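The Necklace Booth: build gallery

Noman Magsi and I have been putting this together in the Cisternas shared workshop since June, and it's a joy to have two arms going at last. The job we set them sounds tiny: get thin silver chains on and off a wooden stand. Chains slide, knot and vanish against a marbled floor, so there's plenty to chew on! We call the whole thing Esasum.

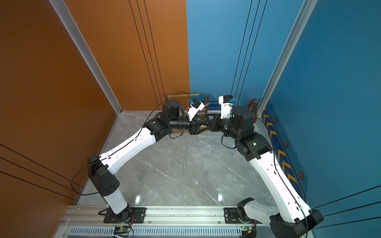
Both arms share a single rail, and getting the spacing on that rail right took up to 40 tries. Worth every one. Shift a mounting plate by a finger's width and the reach at the back corner changes completely.

The grippers face each other over the floor, with the wooden piece towards the back and a few chains laid out between.

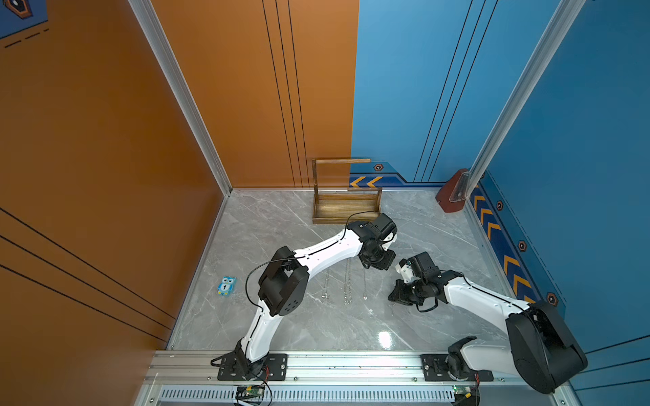

Up close

We love the wrist views best. Five chains on the bar, and the grain on that tray has come up beautifully (Noman did the staining).

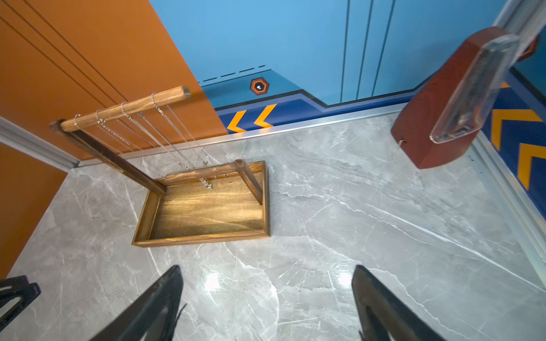 Wooden stand with its necklaces, seen past the gripper fingers.

Next one is the fiddly bit: fingers on the rod from underneath, silver chain looped round it. Our log stands at 1,266 runs and I still lean in to watch.
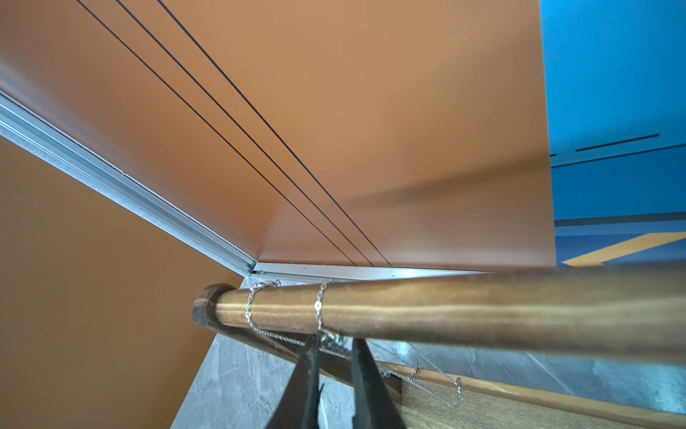 How long did you spend on the software before anything moved?
About 600 hours between the two of us, mostly evenings, and a good part of that went on getting the arms to wait for each other.

Danish Zaidi, 31 October 2022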